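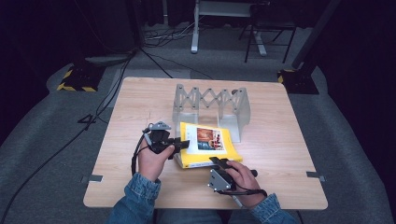
Slide 1: Both hand-held grippers at the table, yellow folder in the middle.

6 min read
14 shares · 3 comments

Speaker notes: Two grippers and a folder

Leave slide 1 up while people find seats. Start when the door shuts.

Good afternoon. I was asked to talk about choosing a gripper, and I have brought you a stationery problem. The folder on the screen has had more attention this year than most of our published work.

Point at the right hand first. Gripper nearly flat, jaw against the lower edge of the folder. Then the left, held upright, jaw pointing inwards. Same person, same table, two quite different ideas of how to hold a tool. (Pause. Someone always tries it with a pen.)

What we compared. Two sets of jaws on the same hand-held body. The Van Loon set is short and stiff. The Nelix set is longer, bends a little and costs more, a fact its brochure leaves until the back page. We ran both at Drinthorpe through the spring, then moved the lot to Claltumthorpe, where the heating works.

We logged 2,071 attempts. The plan said 2,000. The other 71 are what happens when you tell people they can stop after a good one.

NEXT SLIDE (bar chart, do not read out the bars)

Stiff jaws won on anything with a thick edge. They get under it and stay there. Bendy jaws won on single sheets, and on the plastic wallets we had all agreed were impossible. On folders it was close enough that I could argue either side, and at Claltumthorpe I did, over two lunches.

What surprised me was the wrist. Turn the gripper 90 degrees and a person hardly notices. Ask an arm to copy the same turn and it goes the long way round, like a taxi with a visitor in the back. A good half of what we called jaw failures in July were wrist failures. I had already written the slide blaming the jaws. It was a nice slide.

NEXT SLIDE (cable)

Cables. Mind where they go. In slide 1 the left one loops from the top of the gripper down the outside of the hand towards the cuff. We tried it over the thumb for a morning and the thumb lodged a complaint. Route it outside, leave slack at the wrist, check it before lunch as well as after.

Controller settings, for the three people who came for this: we kept a buffer of 256 samples throughout. Smaller made the arm twitchy. Larger made it thoughtful, and you do not want a thoughtful arm near a table edge.

If asked which to buy: stiff for folders and boxes, bendy for loose paper. If asked which I would buy with my own money: neither, I have hands.

If time is short skip the cost table. If there is time to spare, skip it anyway and take questions.

Last slide is the contact page. The old address on it still works.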